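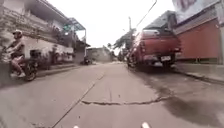 4. What Happened to the Walkers

Senbridge presented the street trial to its staff as a change in tools. The notice pinned up at the Plaso depot on 07/04/2018 told the walkers, who until then had carried small parcels the last stretch on foot or by cart, that the machines would "take the weight" and that their own jobs would "move up to supervision." No walker was let go in the first months, and the company's own report rests heavily on that fact. We think it rests on it too heavily. A head count says very little about what a person is asked to do all day, and the interviews describe a job that lost most of the parts people had liked about it.

Before the trial a walker planned her own round. She picked up at the depot, sorted by street in whatever order suited her, and answered to one shift lead. Etenesh Demissie had done this for years and could name the gates where someone would be home before noon. Under the trial her title became route attendant. She now walked behind a machine, at its pace, along a route chosen by the Fovis planning software, and she logged each time she had to touch it. The log was kept on a phone. It offered 20 reasons for a touch, and she told us she used three of them.

"I used to be late or early," she said. "Now the machine is late, and I am the one who writes down why."

4.1 Where the saved time went

The main claim made for the trial was a saving in labor. The report gives the saving as 90 minutes for each attendant on each shift, worked out by comparing the old walking rounds with the time the machines spent moving under their own control. We asked for the sums and were given them, which we appreciate. Three items are missing.

The first is the time spent getting machines ready. Attendants came in before the shift to swap batteries, wipe sensors and check wheels. Under the old system a walker was paid from the moment she signed for her parcels, and the rule was carried over unchanged, so the morning work fell outside paid hours until October, when Gemechu Kahsay, the shift lead, began signing people in earlier on his own authority. He was told to stop and then, after some letters back and forth, told he could go on.

The second is waiting. A machine that stops and asks for help is recorded as "paused." Paused time counts as machine time in the report, although an attendant is standing next to it. Kalkidan Bogale worked in the remote room, where one person looked after several machines through their cameras. She described long stretches in which she and the attendant on the street were both watching the same stopped machine, each unsure whose turn it was to act. The procedure said remote first. The attendant, who could see the thing with her own eyes, usually knew the answer sooner, and was marked down if she gave it.

The third is talk. Customers came out to ask where the walker was, whether the machine would come back, who to complain to. Attendants dealt with all of it, and the log had no entry for it. One can argue that walkers always chatted at gates and that this, too, was never counted. That is fair. But a walker chatting at a gate was not holding up a machine with a schedule, and nobody sent her a message asking why.

If these items are put back, we cannot say whether any time was saved. We would like to be able to say more. The company declined to release the sign-in sheets for the earlier period, and the walkers' own memory of their hours is a weak base for a number. What we can say is that the published figure should not be quoted as a saving in labor – it is a measure of how long the motors ran on their own.

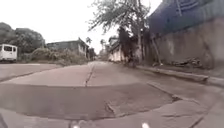 4.2 Knowing the street, and who is paid for it

A second claim concerned skill. Helge Viklund, who led the planning work at Fovis, told us that the machines would "learn the district once, for everyone," so that knowledge would no longer leave with each worker who quit. We take the problem seriously. Turnover among walkers had been high, and new people did get lost. Our doubt is about the word "learn." In practice the district was learned by attendants, who typed it in.

Each attendant was asked to report curbs, gaps, bad joints, parked vehicles and places where people tended to stand. The reports went into a shared map. By the end of our fieldwork the map held 1000 of them, and Viklund showed it to us with real pride. Every report had been written by someone on an attendant's wage, most of them on foot and on a phone keyboard. Nothing in the pay scheme recognized it. When Mahlet Dinsa asked whether map reports could count toward the monthly bonus, she was told that the bonus was for completed deliveries. Deliveries were completed by machines.

The reports also changed what it meant to know a street. A walker's knowledge had been her own, and it gave her some standing. If she was moved to a new round, the old one suffered, and the depot knew it. Once the map was good enough, people could be moved at short notice, and they were. Dinsa had three rounds in the time we knew her. She did not think the map was wrong about any of them. Her complaint was that it left her with nothing to bargain with.
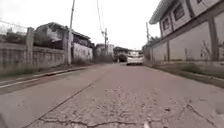
Road grading is the clearest case we have of local knowledge being flattened as it was written down. The planning software gave each stretch of street a single grade, and the grade set the machine's speed and how often an attendant was expected to step in. A stretch with many touches on a good grade looked, on the supervisor's screen, like an anxious attendant. Consider the road in Figure 3. The seam running up it leaves a smoother lane on the left and a more cracked surface on the right, and the nearest part of the slab carries a web of thin cracks with patches of loose grit. A walker would take that in at a glance and drift left. One grade for the whole width can only be too kind to one side or too harsh to the other, and it is the attendant who is asked to account for the difference. Several attendants told us they had stopped reporting surface trouble of this sort. It raised questions about them and seldom changed the grade.

Viklund disagreed with our reading. In his view a finer grade for each side was simple to add and would come in a later release. It may well. We would only note that the attendants had asked for it during the first weeks, through the Bilgin feedback form, and that the form allowed 400 characters and gave no reply.

4.3 Limits of this account

Our interviews lean toward people who stayed. Two walkers who left early in the trial would not speak with us, and we do not know what drove them out. The remote room is also thinly covered: Bogale was generous with her time, but she was one of a small group, and others there may have found the work easier on the nerves than walking. She herself liked being indoors, and said so more than once.

There were gains, and some attendants named them without being asked. Carrying was lighter. Demissie's shoulder, which had bothered her for years, gave her less trouble by the end. We do not set that aside. A cart with a small motor might have done as much for her shoulder, though, and the depot never tried one, so the trial cannot tell us how much of the relief called for a machine that steers itself.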